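Folding tissue for flat packing

The sheets we put between prints are thin, pale lavender-blue, and cut to 35 cm on the short side. They go on the white table one at a time. A full carton from Bater holds 2000, and most of the trouble comes from taking two together without noticing. Fan the corner first, then lift. 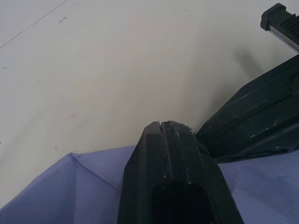
Posted by Marta Hladun | Paper Store, Hordiienko

Fold one is the long one. Bring the far edge over and stop 2 cm short of the near edge, so that whoever unpacks has something to pull. Press from the middle outward. A fold pressed from one end walks sideways, and by the other end the corners no longer meet.

Do not crease hard. The tissue keeps a sharp line, and a sharp line can mark a soft print under weight. A flat hand is enough – no bone folder.
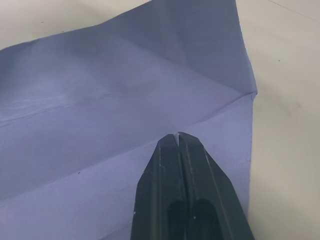
Fold two goes across the first and is where most sheets go wrong. The layers underneath slide, so hold the first fold down while the flap comes over. If it lands at an angle, open it completely and start again. Correcting a half-made fold leaves a second line beside the first.

Tamara Nazarenko refolded the Rorard batch on Wednesday and kept 98 sheets. The rest went into the padding bin.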